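Cable bench, sim notebook - January, second half

Started just after lunch, finished later than I meant to. I'm writing this up at more length than usual, partly for whoever picks up the Tostden scene after me and partly because I've lost too many good ideas to one-line entries like "tried offset, better". Better than what, I'd like to know!

The question for today was the one we left hanging before the break: does the gripper do better if we let the learned policy decide where to take hold of the cable, or if we fix the hold point at the connector and only let it learn the path? I have always had a soft spot for the free version, I'll admit that now. It feels more like what a person does, feeling along a lead until it sits nicely in the fingers. But the free version has been eating our compute and I promised to give the fixed one a fair run.

So, the setup. Same table, same long rack and the same pair of cables as in the Drodow runs, and the same friction values, which I have copied into the scene notes so they don't get lost a second time. The cable model is the segmented one with 45 links in each lead. I did try a coarser chain first thing and it went round bends like a bicycle chain, so back it went. Each condition got 900 episodes, with the slack in the cables redrawn at the start of every one. Seeds are kept the same across both conditions so that we are comparing like with like.

I ran the renders alongside, mainly to check how the cables lie around the rack, and I had the side of the rack and the socket face up on separate screens most of the afternoon with a cup of tea going cold between them. 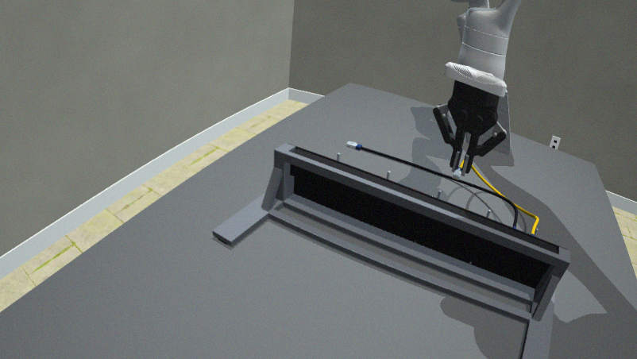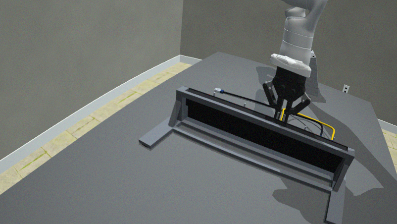 Black and yellow cables behind the rack in both of these, with the gripper down among them.

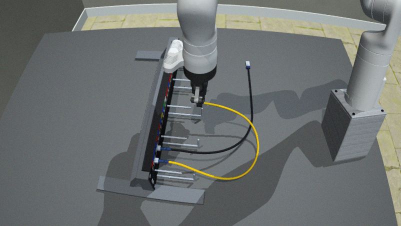

Stutard Group - Cable and Soft Parts Handling - Shared Notebook

Now the numbers. With the hold point fixed at the connector, 81 per cent of episodes ended with the plug seated. I had to go and read the log twice. The free version was well behind that, and I won't put a figure on it until I have rerun the batch where the logger dropped out, but it wasn't close enough for the missing episodes to rescue it.

What interests me more is how the failures differ. When the free policy goes wrong it tends to go wrong early: it takes hold too far down the lead, the connector swings, and the rest of the episode is spent chasing it. The fixed one goes wrong late, and nearly always in the same fashion, with the other cable lying across the approach. It pushes on regardless and drags the pair of them along together. That is a much nicer problem to have, I think, as we can look for the crossing before we commit to the move, and the Eklund planner already gives us most of what we would need for that.

A few things to remember while they are fresh:

- The reward for clearing the pegs is still too generous. I caught the policy hovering beside them and collecting points. Halve it next time.
- Contact between cable and cable is the slow part of the whole simulation. Turning the solver down makes everything quick and wrong.
- Camera angle matters more than I had allowed for. From low behind the pegs the two leads overlap for long stretches, and the colour masks get muddled where they cross. Looking across the table is kinder.
- Shadows! I trained one short batch with them off and the tracker was noticeably worse when I put them back. Leave them on, and vary the light.

Plan for the next session is to add the crossing check, keep the hold point fixed, and run the lot again with the slack drawn from a wider range. If it holds up I shall give up my soft spot gracefully. I'd also like to try 2 hold points, one at the connector and one a little way along, as a sort of halfway house. Scene file and logs are saved in the usual folder under Tostden.

Comments

Lovely to have the failures written out properly. Could you split the late ones by which cable was on top? I have a feeling it's lopsided.

Seconding the peg reward, we had the same hovering in Drodow and halving it wasn't quite enough. Try paying it once per peg.

Is the fixed hold measured from the tip of the connector or from the collar? I've been using the collar and would like to match yours.

From the tip. I'll add it to the scene notes.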